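5. What the Bottle Trials Do and Do Not Show 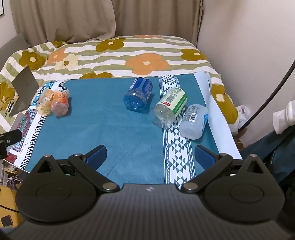

Reviewers of an earlier draft held that this section was too harsh. One wrote that picking up a plastic bottle is a solved problem and that the remaining work is engineering. We disagree, and the rest of the section sets out our reasons.

Figure 3. Bottle clearing on a cloth-covered bed, seen from the hand-held gripper. Five plastic bottles lie on their sides; the finger pads are open.

The chore is easy to state. Bottles are lying on a soft surface in a bedroom, and they have to be taken off it. A person does the job without thinking, often while talking to someone else. The cloth in Figure 3 rests on a bed, so the surface gives when pressed, and a bottle on its side may roll when a finger touches it a little off center. Neither problem comes up on the flat, hard tabletops where most published results were obtained.

We collected 227 hand-held demonstrations and used them to train one policy, which was then run on two arms. On the Zirkberg arm the policy cleared the full set of bottles in 35 of 70 trials. We report no full count for the Tosar arm. Its wrist faulted repeatedly during the March sessions, and the partial results would flatter nobody.

A success rate of one half is sometimes presented as a promising start. For housework we think it is close to useless. A helper that leaves the job unfinished every second time has to be watched, and the person watching could have cleared the bed already. The Vestwood benchmark hides this by giving credit for each object moved. Scored that way, our own policy looks nearly twice as good – and the bed still has a bottle on it.

Failures fell into 2 groups. In the first, the fingers closed on a fold of cloth along with the bottle and dragged both. In the second, a bottle was nudged out of reach before the fingers closed, and the policy went on to grasp at the place where it had been. Clear plastic made the second kind more common. We can't say how much of this is a fault of the camera and how much of the learned policy, and we distrust papers that assign the blame without a test.

It should also be said that the demonstrations themselves were good. A person holding the gripper almost never dropped a bottle, with the same two fingers and the same pads. We take this as evidence that the hand is adequate for the chore. What is missing is the small correction a person makes when the cloth slips or the bottle turns, and more demonstrations of the same kind did little to supply it in our hands.

The Yurt planner, which retries after each missed grasp, would probably raise the count. We left it out on purpose. Retrying is a sensible thing to do in a home, but it makes results hard to compare unless the time spent is reported too, and in the work we compare against it usually is not. A robot that clears a bed after several minutes of poking at it has done something, though few people would pay for it.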